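Putting notebook, August
Entry started 7:40 a.m., finished after lunch

Carrying on from the green-speed work. The question is whether the face insert on the Podeo mallet is responsible for the short-putt misses Vignesh has been complaining about, or whether the miss comes from start line and the insert is taking the blame. Bhavana thinks start line. I had no opinion going in and tried to keep it that way.

Setup as before: indoor mat, straight putt, no break that the level could find at either end. Two putters, the Podeo mallet and the old Pasus blade, both cut to the same length and regripped with the same grip. Lie angle checked on both. The mallet was two degrees flat when it came in, so I bent it back to match the blade before starting. That should be kept in mind when comparing with the July sheets, which were done with it flat.

Players: Vignesh Shenoy, Ravindran Shenoy, Dinesh Unnithan. Each hit blocks of 48, alternating putters between blocks, with a rest after each. Ravindran started on the blade, the other two on the mallet. Total logged for the month with this morning's blocks added is 1,323 putts. I threw out the ones where the gate was knocked before impact and didn't count them toward the total.

Start line first. Dinesh is tight with both putters. Ravindran pushes slightly with the blade and is neutral with the mallet, which fits what we know about his path and the toe hang on the blade. Vignesh pulls both. His pull is larger with the mallet, but the spread inside a block is also larger, and it overlaps with his blade numbers enough that I would not build anything on it.

Ball speed is where the insert ought to show up. It does, in the direction expected: the mallet is slower off the face for the same stroke length. Off-center strikes toward the toe lose more speed on the mallet than on the blade, which I did not expect from a head with that much weight in the corners. Possible causes: the insert is not seated evenly, or the impact tape is changing the feel and the players are adjusting. Need to repeat without tape.
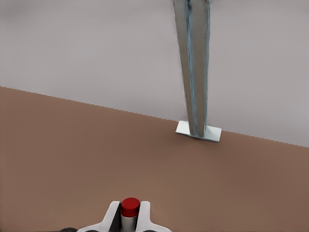
Repeated one block per player without tape, using foot spray on the face and wiping it every few putts. The toe-side loss is still there for Ravindran and Vignesh. Dinesh does not hit the toe often enough to say. So the tape is probably not the cause, though foot spray has its own problems and builds up in the milling if you are slow with the cloth.

Pulled the insert edge up against the light afterward. There is a thin gap on the toe side that I can get a feeler gauge into, none on the heel side. I have not pushed on it. Leopold Moser has a second head of the same model in the Poojary cabinet and I would like to check that one before anyone reglues this one – if both have the gap it is a different conversation.

On the short misses themselves. From the length Vignesh is worried about, a loss of ball speed that size does not put the ball outside the hole on a flat putt. His pull does. On a putt with break it could matter, as a slower ball takes more of it, and most of his complaints come from the practice green behind the range, where hardly anything is flat. So Bhavana is mostly right, with an open question about breaking putts. I told Vignesh to leave the mallet alone for now and work on aim with the chalk line.

Battery in the launch unit dropped out once during Dinesh's second block. Lost four putts. Swapped it and rehit them at the end of the block, marked in the sheet with an R.

Also: the Plusport balls from the new box read slightly firmer than the ones we had been using. I mixed the two boxes in the first warm-up by mistake. All logged putts are from the old box. Please keep the new ones in their own bag until somebody has run them against the old ones, at least 200 putts on one putter.

To do
Second mallet head from Leopold, gap check on both sides
Breaking putt, left to right, both putters, Vignesh and Ravindran
Recheck lie on the mallet, in case it has moved after bending
New Plusport box, separate test
Bhavana to redo the July summary with a note on the flat lie angle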